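Search this site Search Clear

News

Clisteo Releases Motion Planning Software With Built-In Scene Generator

Tuesday, June 25, 2024 – Clisteo today released version 3 of Zellitz, its planning and perception software for robot arms that work on counters, benches and other crowded surfaces. The release is available to all current license holders at no added cost.

The main change is in how Zellitz handles objects that stand close together. Earlier versions planned a path for the arm first and checked the fingers against nearby objects afterward. If the check failed, the planner started over. Version 3 plans for the arm and the hand in one pass, and it treats the full width of each finger as part of the problem from the start.

On Clisteo's internal test set of 783 simulated countertop layouts, the new planner found a usable path in every layout where the old one did, and in 10 percent of cases it found one where the old planner gave up. The layouts and the scoring script ship with the software so that customers can run the same test on their own machines.

"Most of our support requests came down to the same thing," said Leilani Lyons, head of planning software at Clisteo. "The arm could reach the object, but the hand had no room when it got there. We rewrote that part."

Version 3 also adds a scene generator. Users pick a room, a work surface and a list of objects, and the generator places them within limits the user sets. Wall colors, surface finishes and lighting can be changed separately from the layout. A typical kitchen set mixes thin, flat items such as forks with rounded ones such as a teapot or a corked flask, so that the planner and the perception module are both tested on shapes that call for different grasps.

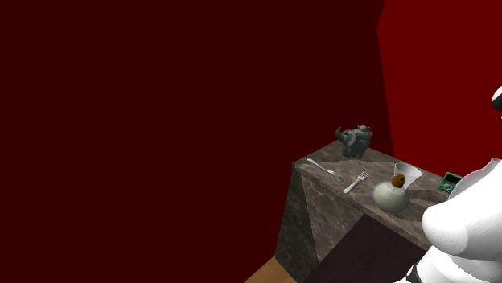 Every generated layout is saved with a seed number. A developer who sees a failure can send that number to a coworker, who will get the same objects in the same positions. Layouts can be exported as plain text and edited by hand.

Irico, which builds sorting stations for hospital kitchens, has used a preview of the software for 8 months. "We keep a folder of bad layouts and run it every night," said Josiane Marty, controls engineer at Irico. "The log now says which finger ran out of clearance – before, it only said that planning failed."

Zellitz 3 reads project files from version 2. Custom hand models need to be converted once with the included tool. Support for version 2 will end in October.

Training sessions for new users will be led by Latrice Lindqvist of the Clisteo applications team. Dates are posted on the customer portal.

Press contact: Dolores Escobedo, Clisteo Communications

Sign up for our newsletter. Enter your email address. You can unsubscribe at any time.

© 2024 Clisteo. All rights reserved. Contact | Privacy | Back to top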